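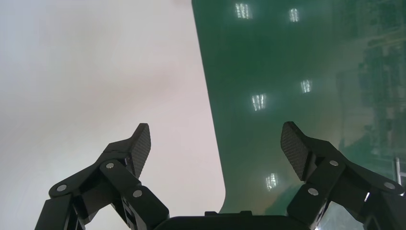
Cellow こども技術ノート「箱と台のはなし」 2021年1月1日公開

段ボール箱と台のつくり

段ボール箱は紙でできています。机の天板は、たいらな板でできています。どちらも身近な道具ですが、力のうけ方がちがいます。このページでは、まず箱、つぎに台のつくりを説明します。

1 段ボールの断面

段ボールの切り口を横から見ると、3まいの紙が重なっています。外側と内側のたいらな紙を「ライナ」、間にある波形の紙を「中しん」といいます。波の山がライナにのりでつけられ、小さな三角形に近い形がならびます。三角形はおされても形がくずれにくいので、うすい紙でも曲がりにくい板になります。

波と波の間は空気です。同じ厚さの紙のかたまりとくらべると、ずっと軽くなります。外からぶつかったときは、波の部分がつぶれて衝撃を小さくします。一度つぶれた波は、もとの強さにはもどりません。

2 波の向き

箱の側面では、ふつう、波のすじがたてに通っています。上からの重さを、たくさんの細い柱でささえるのと同じです。すじを横向きにすると、波がおしつぶされやすくなり、つみ重ねには向きません。

重さをいちばん多くうけるのは、箱の四すみです。面の中央は外側や内側にふくらみやすく、角は2つの面がささえあうので曲がりにくくなります。箱をつむときは、下の箱の角と上の箱の角をそろえます。

水分にも注意がいります。紙のせんいは水をすうとやわらかくなり、しめった箱はかわいた箱より弱くなります。

3 背の高い箱

底の広さが同じなら、背の高い箱ほどたおれやすくなります。たおれるかどうかは「重心」の位置で決まります。重心は、重さの中心と考えてよい点です。箱をかたむけていき、重心が底の角の真上をこえると、箱はたおれます。重いものを下に入れると重心が低くなり、安定します。 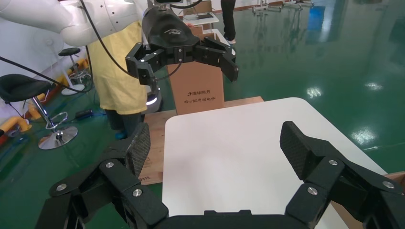
白い天板のうしろに立つ段ボール箱。「清华同方」と黒く印刷されている。

箱の文字は中国語で、「华」は日本の漢字の「華」にあたります。小さいほうの行の終わりにある「电脑」は、コンピューターという意味の言葉です。箱の印刷には、会社や商品の名前のほか、上下の向き、ぬれに弱いこと、こわれやすいことをしめすマークがよく使われます。

4 天板の角

白い天板は、角が丸くなっています。とがった角に体が当たると、力がせまい場所に集まります。丸い角では当たる面が広くなり、同じ力でも1か所にかかる圧力が小さくなります。角が欠けにくいという利点もあります。

表面がなめらかな板は、ふきそうじが簡単です。光がそろった向きにはね返りやすく、まわりの明るいものがうつることもあります。ざらざらした板では光がいろいろな向きに散るので、うつりこみは目立ちません。

5 板を重ねる

天板の下には、それより大きいうす茶色の木の板があります。一般に、小さいものを大きい板にのせると、重さを広い面に分けることができます。床や机にかかる圧力は、重さを面積でわって求めます。面積が2倍になれば、圧力は半分です。

6 ためしてみよう

用意するもの:画用紙4まい、本、ものさし

(1)画用紙1まいを、2つの台の間に橋のようにわたします。中央を指で軽くおし、曲がり方を見ます。
(2)別の1まいを、はば1センチメートルくらいのじゃばらに折ります。同じようにわたし、曲がり方をくらべます。
(3)残りの2まいで、じゃばらをはさんでのりづけします。本を1さつずつのせ、何さつまでたえるか記録します。
(4)じゃばらのすじを橋と直角の向きにしたものも作り、結果をくらべます。画用紙は3まい追加します。

本が落ちることがあるので、低い場所で行います。

ことばの説明
ライナ:段ボールの外側と内側の、たいらな紙。
中しん:ライナの間に入る波形の紙。
圧力:決まった広さの面にかかる力の大きさ。

つぎのページ:テープのはり方と箱の底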